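Search this book Enter keyword

Chapter 4
Surface and Form in Household Objects

Every solid object is bounded by surfaces, and the material beneath a surface limits the forms it can take. This chapter covers turned wood, squared stock and sewn plush. Terms follow Lozano and Michalík.
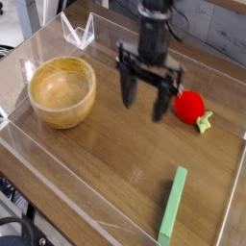
Turned ware is specified by wall angle, depth and rim profile. Wall angle is measured from the base plane. A bowl with straight, slightly flared sides, such as the round wooden one at left, needs only two diameters and a height; its rounded rim is specified separately. Squared stock is defined by its edges, as in the mint-green block. Plush has no fixed edge, and the red strawberry is treated in Section 4.2.

Filed under: Materials, Woodware, Soft Goods

© Planwood Press | Contact | Back to top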